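Props in Screen Comedy

Nele Oltmanns

Reviews of comedies tend to grade the script and the lead, then stop. I think the handling of objects deserves equal space, and the new feature from Reinholz is a good test case.
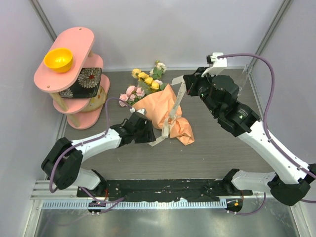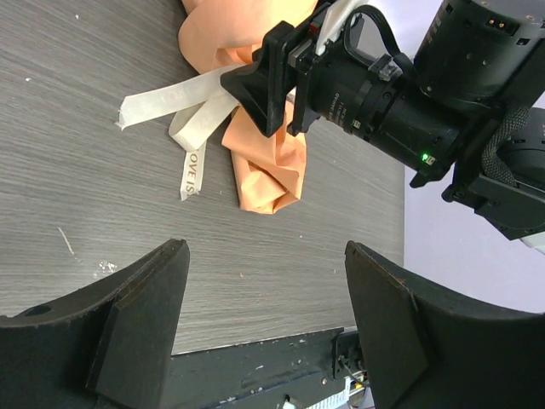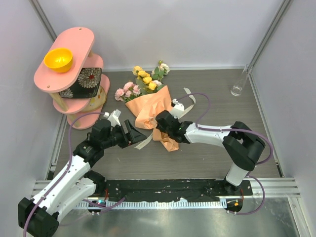 Tutside runs almost 39 minutes before its first real laugh, and the delay is a fault of staging. The plot is serviceable: a hotel clerk in Uvitz has 10 hours to pass as the owner before a buyer arrives. The jokes depend on things being carried, swapped and mislaid, yet the director shoots most of them in close-up, where the viewer loses track of who has what. A bouquet in peach-orange paper, pinched at the waist, with yellow flowers in a diagonal row and pink ones to the left, can be recognized across a room. A comedy prop should be that easy to follow. The clerk's gray folder looks like every other folder in the lobby, so when it ends up with the wrong guest the audience needs a line of dialogue to catch up. The line kills the gag.

Compare Fondska, made by the same company two years earlier on a smaller budget. It has eight speaking parts and one suitcase, painted green. The camera stays back and the takes are long. I would trade all of the newer film's lobby scenes for its January train platform.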